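Open Day at Wamora: An Afternoon of Plugs

Posted in Out and About

The Wamora open day started at 2 on a Sunday in August, which explains why the parking lot was full of people in sandals. I had signed up expecting dancing robots. I got a lanyard, a paper cup of iced tea and a long talk about sockets.

Wamora teaches robots to do chores by having people do the chores first. Fulvio Ferraro gave the welcome talk, and he had clearly given it before, because he laughed slightly ahead of his own jokes. There are two ways to show a robot a task, he told us. You can drive the arm itself from a distance, or you can hold a pair of grippers in your own hands, do the job with those, and let the robot learn from the recording.

We tried the first way in the front hall. Cinzia Cirillo handed me the remote controls and asked me to move a sponge from one tray to another. I have a driver's license and have raised two children, and I chased that sponge for 16 minutes. A boy in a dinosaur shirt went after me and was finished before I had found my tea.

The second way lives upstairs, past a door with a very polite sign about food. Kyrylo Zhuravel took our group through. The tables up there are given over to the kind of thing you do at home without noticing: lids, zippers, drawers, plugs. The day's subject was the power strip, and I can report that a grown adult in a white-cuffed top can look extremely serious about one.
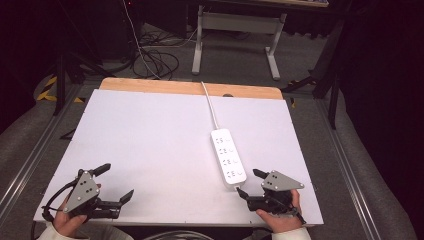

Hand-held grippers at the power strip table, upstairs at Wamora.

Each gripper has two black fingers, and those fingers are all you get. I asked Kyrylo how many times somebody has to show a task before the robot catches on. For a simple one they like to have 200 good demonstrations, he said, and a fumbled one gets redone. Bo-ram Tak holds the house record of 46 in one sitting and was introduced to us the way other companies introduce their founder.

I had a go with a spare pair. They weigh more than you would think, and your wrists start bargaining with you early. The trick, Bo-ram told me, is to go slower than feels natural and stop showing off - I had not been aware that I was showing off.

Parking is free on open days, and the Avonitz bus stops across the street. Wear short sleeves if you plan to try the grippers, and get there early for the iced tea, as it was gone by four.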